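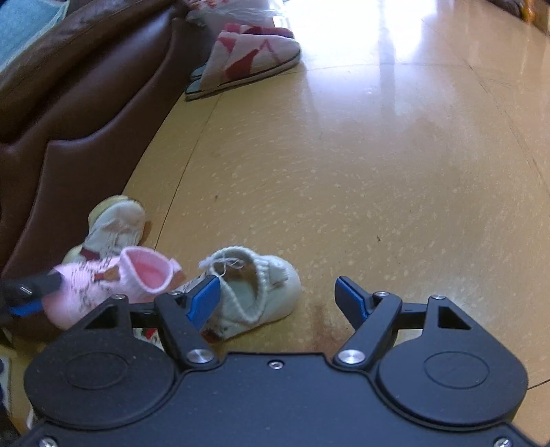
The Losden Papers are a collection of wartime records from the market town of Losden, held at the Dundham Record Office. They comprise 1,407 items in 45 boxes, chiefly ration registers, billeting lists and letters between the town clerk and the county. An edited selection in 2 volumes was published by the Clurner Press. Some 25 letters remain untranscribed owing to water damage - most of them from the first winter of the war. The originals may be consulted by appointment; the reading room closes for stocktaking each October.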